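# Grasping Small Wired Parts from a Wrist View: Progress Report

**Project Solus, Mandagi Robotics Teaching Laboratory, Prirberg**

## 1. Purpose

The Solus project studies how well a two-finger gripper can pick up small electrical parts that still have their wires attached. Most practice sets in our department use blocks, cups and other rigid items. A part with a cable behaves differently: the cable may catch on a finger, hide the part from the camera or pull it out of line during a lift. The present report covers the method and the first set of results.

## 2. Setup

The parts were taken from the laboratory's store of lock and wiring spares. Small solenoids were chosen as the main target. They are close to each other in size, but their outer surfaces and plungers differ enough to test whether the grasp planner responds to shape or only to position. Twisted wire pairs were left in the work area on purpose and were not tied back.

The view used for planning comes from the wrist. No overhead camera was used in this part of the study. The Haltent planning software, written by an earlier student group, receives the wrist view and returns a grasp center, a finger angle and an opening width. 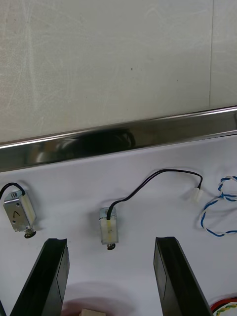
*Figure 1. Wrist view with the gripper open. Two solenoids stand near the fingers; the blue and white twisted pair is at right.*

## 3. Method

A total of 198 grasp attempts were recorded under two conditions. In the first, the planner was given the full wrist view. In the second, the area above the target was masked so that the planner could not see where the cable left the part. The target and the starting pose were matched between conditions.

Each attempt was limited to one approach and one closing motion. An attempt was marked as a success if the part remained between the fingers for the whole lift and for a short hold at the top. Contact with a cable was noted separately and did not count as a failure by itself.

Training used 1101 labeled views from earlier sessions. Labels consisted of the grasp center and the direction of the cable at the point where it leaves the part. The second label was added in March, after early tests showed that the planner often placed a finger directly across the wire.

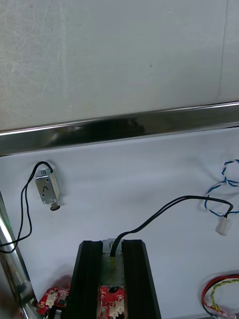
*Figure 2. Part and cable between the fingers. The black cable runs up from the metal bracket and over to a white connector at right.*

## 4. Results

The full-view condition gave more successful lifts than the masked condition. The difference was largest for parts whose cable curved sharply close to the body. For parts with a straight or nearly straight cable, the two conditions were close, and we do not claim a difference there.

Three types of failure were noted:

- **Finger on cable.** The finger closed on the wire before reaching the body of the part. This was the most common failure in the masked condition.
- **Wrong edge.** The planner chose an edge of a neighboring item. Bright metal surfaces made this more likely, and reflections in polished trim were twice taken for a part.
- **Rotation during lift.** The grasp was correct, but the part turned as the cable went tight. This occurred in both conditions.

Planning time was not a limit. The software was allowed up to 2000 milliseconds per view and did not reach that value in any recorded attempt.

## 5. Discussion

The cable-direction label appears to be useful even when the cable itself is not the target. It gives the planner a reason to prefer finger angles that leave the wire free — a choice that the grasp center alone does not support.

The results should be read with care. The part set is narrow, and the lighting was kept the same throughout. Rotation during lift is not addressed by the present method, and a better grasp angle alone is unlikely to remove it. A short pause after the first few millimeters of lift, followed by a second view, was tried informally and will be tested in full during the next term.

## 6. Remaining Work

1. Repeat the masked condition with the polished surfaces covered.
2. Add parts that have two cables leaving from different sides.
3. Record finger force during lift in order to detect rotation early.
4. Move the label tool from the Haltent folder to the shared Solus folder, with a short user guide.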